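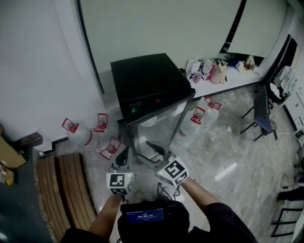
Ticket 2360 -- Pimora time clock losing entries at the Gurkcombe site. Raised by Hina Talpur. Staff clock in at the wall unit by the loading door and the entry shows on its display, but it is missing from the weekly sheet. The unit has no running count on it, nothing like the white 00:00:21 on a small blue screen, so people cannot tell whether a shift has started. So far 28 entries are missing, all from the early shift.

Update, Yasir Naqvi: Restarted the unit and checked the network cable. Connection is fine. Test entry on my own badge reached the sheet in 40 seconds. Could not reproduce the fault.

Update, Hina Talpur: Two more missing this morning, both before six. Later ones are all there.

Update, Yasir Naqvi: Looked at the log on the Dogar server. The nightly export starts at half past five and locks the table for almost 195 seconds. Anything sent in that time is refused, and the unit does not try again. The export was moved to that slot in June.

Moved the export to two in the morning and switched on "retry failed sends" under Settings, Transfer. It was off by default.

Update, Hina Talpur: No missing entries since the change. I have typed in the old ones by hand from the paper list -- please leave the ticket open until payroll has run.

Status: waiting on payroll.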